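3.2 Collecting the demonstrations

All demonstrations were recorded on the desktop disassembly cell at the Clastlow lab. The cell has one arm with a parallel gripper, a slotted aluminum table, and a camera fixed at the wrist. A second camera looks down on the table from a post. The operator sits beside the cell and drives the arm with a leader arm of the same shape but smaller size, built from the Lultia kit. We call this remote control in the rest of the paper, and we use hand guiding for the other method, in which the operator holds the arm by the last link and moves it directly.

We started with hand guiding, as it needs no extra equipment and most people can do it after a short introduction. It worked well for large motions. It worked poorly inside a computer case. The operator's hand and forearm blocked the wrist camera in many of the recordings, and a policy trained on those images had seen a hand in places where there would be none at test time. We tried replaying the joint motion afterward without the operator and recording the images during the replay. This fixed the view, but the replay failed whenever a part had moved a little during the first pass, and a cable almost always had.

Remote control was slower to learn. The operators needed a practice period before their motions became smooth, and the first session of each operator was thrown out. After that, the recordings were cleaner than the hand-guided ones, and we used remote control for all of the 101 demonstrations in the main data set. The hand-guided recordings are used only in the comparison in Section 5.

Each demonstration starts with the computer on its side and the cover off. The operator moves the gripper from a home pose to the part, takes hold of it, frees it, and carries it to the fixture plate. The arm then returns home. A demonstration was stopped and marked as failed if a part was dropped outside the plate or if the force at the wrist went over the limit. Failed demonstrations were kept on disk but were not used for training.

3.3 Workspace and fixture

The computer and the plate share the table, and both have to be inside the reach of the arm without a change of base position. The plate was printed in our own shop and went through several versions - the early ones had deep pockets that were hard to hit by remote control, and the operators spent more time on placing a part than on removing it. Figure 4 gives the view from the wrist camera with the gripper over the edge of the case. 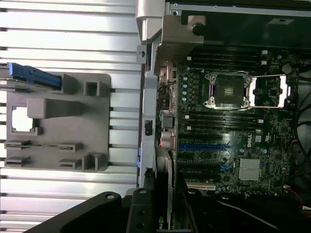
Figure 4. Wrist camera view during a demonstration. Left: gray printed fixture plate on the slotted table. Right: the open workstation, with the motherboard facing up. The gripper is in the foreground.

The position of the computer was changed between demonstrations by sliding it up to 2 cm along the table. The plate stayed where it was. We did not turn the computer, and we expect that the policy would need new recordings for that case.

Lighting was left as it was in the room. The bare metal of the table and chassis gives bright spots that move with the wrist camera, and we first planned to cover the table with a matte sheet. A short test with the Pagano encoder showed no clear gain from the sheet, and it made the computer harder to slide, so we left it off.

Images from both cameras were saved together with the joint positions and the gripper opening at 100 Hz, with the most recent image repeated between camera updates. The leader arm's joint positions were used as the action, and the follower's as the state. The two differ when the gripper is pushing against something, and this difference carries useful information about contact. Using the follower's positions for both gave a policy that reached the right place and then did not push.

The recordings were cut and checked with the Nokholm viewer. Long pauses at the start, where the operator was getting seated, were removed. Pauses in the middle of a task were kept, including the ones where the operator backed off and tried a grasp again.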